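4. Lines on the table: tape, chalk and string

Tape came up in nearly every conversation we had, and it is easy to see why: it goes down in minutes, comes up again, and can be read by anyone walking in (Figure 4).

Figure 4. Blue tape laid as a grid over brown paper, giving large rectangular cells.
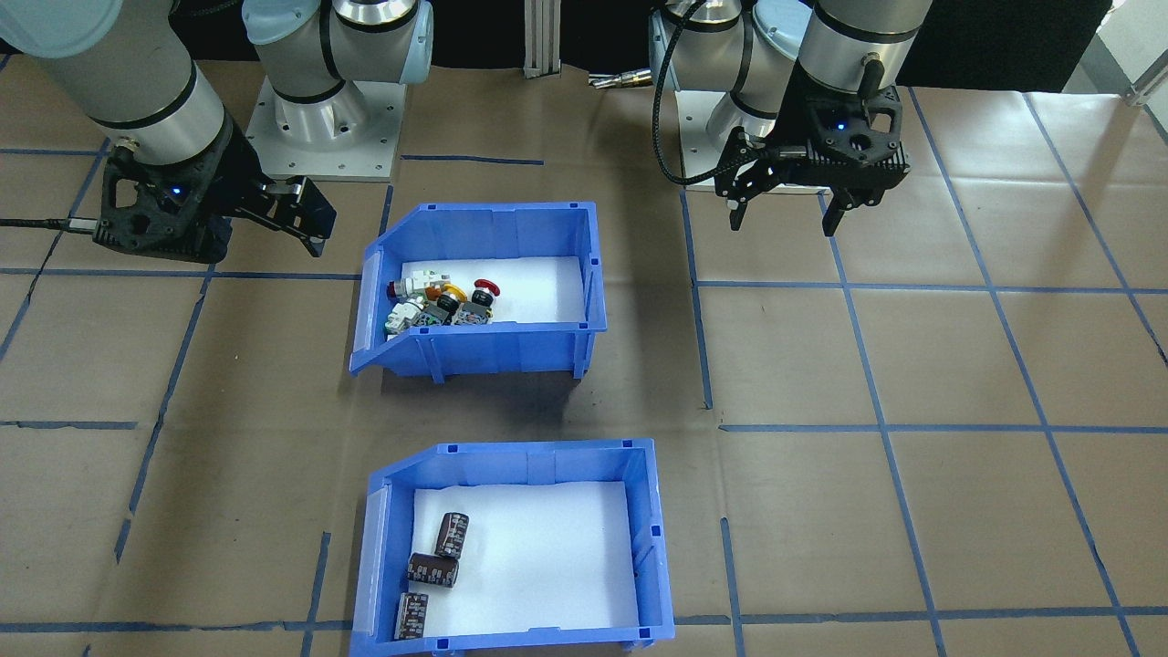 Melaniia Karpenko told us that a taped line is the only rule she has ever seen people obey before they have read it. She offered this early in her first interview, while hunting for a pair of scissors, and we ended up building much of this section on it. It is a wonderful remark, and also a testable one, so we went looking for cases where it failed.

4.1 Where the lines were

The workrooms we visited over nine months were spread across four towns. In all of them people who did not choose one another shared a large flat surface: a bookbinding room at Esholm, the costume workshop at Tunari, a seed-sorting hall at Neagu and the old parish kitchen at Uvovska, along with smaller places nearby. We spoke with 27 regular users. Most of them had never thought of the marks on their tables as something worth talking about, and several got very excited once they had started.

The marks themselves were more varied than we expected. Tape was the most common. Chalk ruled at Neagu, where the tabletops are slate and get wiped down at the end of each shift. Esholm had a length of bookbinder's thread pinned at either end, pulled tight, and so thin that visitors leaned on it without noticing. At Uvovska somebody had scored a line into the wood with a knife, long enough ago that no one we spoke to could say who or when, and it was still being used to separate the pastry end from everything else.

We call all of these surface marks. The term leaves out signs, labels and anything with words, which earlier sections have dealt with. A surface mark carries no text. It says only that one area stops and another begins, and the people around the table have to supply the rest.

4.2 Reading a mark without being told

New users were our best source here. When someone joined one of the rooms during our visits, we asked them at the end of the first session what they thought each line was for. Their answers fell into a few broad types. Some took a line as a boundary between people: your side, my side. Others took it as a boundary between stages, with raw material on one side and finished work on the other. A smaller group read lines as measures, something to cut or fold against.

What delighted us was how often the newcomers behaved correctly while giving the wrong explanation. Jabari Massawe, in his first week at Tunari, kept all his trimmings to the left of a strip of white tape and told us with complete confidence that it marked the width of the fabric bolts. It had been put there to keep pins away from the ironing end. His trimmings never crossed it, and neither did his pins. The mark was doing its job under a mistaken meaning, and might have gone on doing so for years if we had not asked.

This matters for how shared rules are usually studied. Much of the work reviewed in Section 2 starts from the idea that a group has to agree on what a rule means before it can follow it. Our tables suggest a looser arrangement. People may need to agree only on where the rule is. The meaning can differ from person to person, at least until something goes wrong and has to be argued over.

4.3 Lines with nobody behind them

We asked every regular user who had put each line down. The results surprised us. For the chalk at Neagu, the answer was nearly always a name, since the lines are redrawn each morning by whoever opens up. For tape, people guessed, and their guesses often disagreed. Rehema Mohamedi was credited with a strip at Esholm by three of her colleagues and found this very funny. She had assumed it came with the table.

Once a line has lost its author it seems to gain some strength. Users talked about named lines in terms of the person ("Graham likes it that way") and were willing to move them if that person was out. Lines with no known author were described in terms of the room ("that's where it goes here"). We saw people peel up and relay an old strip in exactly the same place, matching the edge to the dirt shadow it had left on the wood, while a fresh line put down the previous Sunday was ignored by half the room by the middle of the week.

Graham Bickerstaff gave us the neatest case. He had moved a tape line at Uvovska by the width of his hand to make more room for trays, and for several days the others went on stacking trays to the old line, leaving a bare stripe of table that no one used. He never said anything to them about it. In the end he moved the tape back, and reported feeling relieved.

4.4 Grids

A single line splits a table in two and asks very little of anyone. A grid asks more. With a grid, each cell has neighbors on several sides, and a person's place can be pointed to in passing ("the one by the window, second along"). We found grids in eight of the rooms, and they led to a style of talk we did not hear elsewhere. Users spoke of cells as being full, free, spoken for or, at Neagu, asleep, meaning that the seed in them was not to be touched until someone came back for it.

Grids were also where the covering of the table began to matter. On bare wood or slate the lines are fixed to the table itself. On paper, as at Tunari, the lines and the surface get thrown out together, and each new sheet is a chance to start again. Victor Nyanda, who lays the paper there, could have drawn any pattern he liked on a fresh roll. He told us he copies the old one every time by setting the used sheet alongside and carrying the lines across, mistakes included. One row is narrower than the rest thanks to a slip made on some earlier sheet, and it has since become the row for zippers and ribbon, which fit it beautifully.

We love this example, and it is more than a curiosity. It shows a use growing up around an accident and then protecting it. If Nyanda were to correct the row, the zippers would have nowhere to go. A pattern that costs almost nothing to change turned out, in practice, to be one of the most stable things in the room, outlasting two managers and a full change of shelving.

4.5 When marks fail

Karpenko's remark held up well, though there were clear exceptions. Thread was the weakest of the marks we studied; it was crossed constantly, and its makers knew it. Chalk failed late in the day as sleeves wore it away, and it failed unevenly, so that corners survived and the long stretches between them vanished. Users at Neagu would work confidently near a corner and drift everywhere else. Tape failed when there was too much of it. One of the smaller rooms had gathered so many strips in so many colors that regular users had stopped seeing any of them, and when we asked a group of them to point out the line between clean and dirty work, they pointed to four different places — all with great assurance.

Height was another cause. As soon as work was piled up, the marks below were hidden, and boundaries began to follow the piles. At Uvovska the knife line was covered by flour sacks for most of September. During those weeks the pastry end grew steadily toward the sink, and when the sacks were cleared it went back to its old size within a day. No one mentioned either change to us. We have it only from our own sketches of the table, which Section 5 compares with the users' drawings made from memory.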